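From: Mirjana Gashi
To: Conach Hall Users list
Date: 2021-11-16
Subject: Re: Seating for the spring meetings

Dear members,

Thank you to those who replied to the message of last week. I quote it again for anyone who has joined the list in the meantime.

> From: Amra Matić
> Subject: Seating for the spring meetings
>
> Dear all,
> The present chairs at Conach Hall are to be replaced
> before the meetings in March. Groups are asked to say how
> many seats they need on an ordinary evening, and whether
> they would prefer folding or stacking chairs. Please also
> mention any need for arms or a higher seat.
> With kind regards,
> Amra Matić

Replies have come from the Plondier reading circle, the Clindance choir and the Spahić language classes. Two of the three prefer folding chairs with a padded seat. The choir would accept either kind but asks that the chairs be quiet when moved during a rehearsal, and this has been passed on to the supplier.

On the matter of arms, the office proposes to order four armchairs of a firmer build, to be kept by the door of the main room. They may not be booked in advance. Groups who expect to need more should write to me directly.

Storage remains undecided. The cupboard under the stairs holds roughly 20 folded chairs, and the rest would have to stand along the back wall. The Spahić classes have objected to this, as they use that wall for their display boards. A rack on wheels has been suggested and a price is awaited.

Chairs should be carried across the floor and never dragged, and this will be added to the terms of hire.

Yours faithfully,
Mirjana Gashi
Bookings Office, Conach Hall

PS. Any group that has not yet answered is asked to reply to the whole list, so that Amra Matić receives a copy as well.
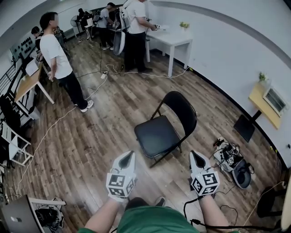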